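Subject: Re: [cell-upkeep] Needle driver wrists: replace at fixed count?
From: Jussara Rangel
Date: July 2024

Dirceu Sampaio wrote:
> We swap both instruments after 85 runs, no matter what. Fumalton
> recommends it and we've had no trouble with jaw slip. I'd say do
> the same and stop fussing with the cable tension in between.

I don't buy it. "No trouble" is what we had too, right up to the week we had plenty. A fixed count tells you how often a wrist was mounted. It says very little about how hard it was pulled on, and a wrist that ties knots all morning gets pulled on a lot more than one that only passes the needle.

Our suturing cell at Hakstead has two arms, and the trouble always shows up first at the handoff, with a curved needle between two sets of jaws and hardly any room for either wrist to be off.
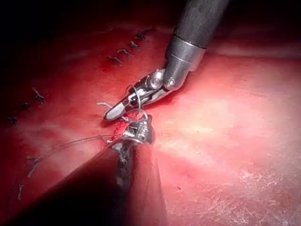

So the check I care about is play at the wrist, both ways, taken before the first stitch of the day. Homing passing is no comfort. The Endon controller will home happily with a cable that has gone slack, and I have the logs to show it. Cauã went through 932 of them in December and could not find one where homing caught a bad cable before the operator did.

What we do now, in order:

1. Mount both instruments and move each wrist to its stops by hand. If one feels different from yesterday, it comes off. Yes, this is subjective. So is ignoring it.

2. Close the jaws on a scrap of thread and tug. Fine suture is the honest test, and the thick stuff we used to practice with hides a worn jaw completely. Tug along the jaw and across it.

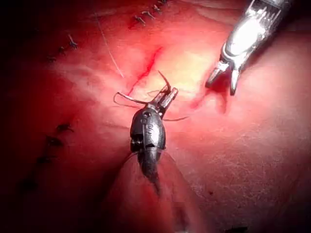 3. Zero the tool offsets again, even if the same instrument went back on. We skipped this for 4 months on Pimentel's advice and I would like those months back.

4. Run one full stitch at reduced speed, with a long tail, and watch the slack. If the loop drags or jumps as the thread pulls through, look at the cable tension before you touch the motion script. People love to edit the script – it's easier than opening the back end of an instrument.
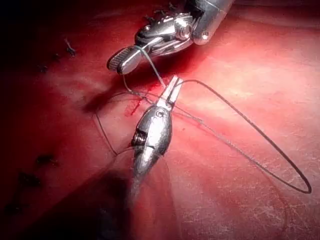

Kobina Tsikata objects that step 4 only proves the cell can do one slow stitch, and that his failures came at full speed, after the drive housing had warmed up. He'd move the tension check to midday and drop the slow run entirely.

I can live with a midday check. I'm not dropping the slow run until I see numbers from a second cell. Dirceu, can you post how many of your swapped wrists were in fact worn? If you never opened them, please say so.

Jussara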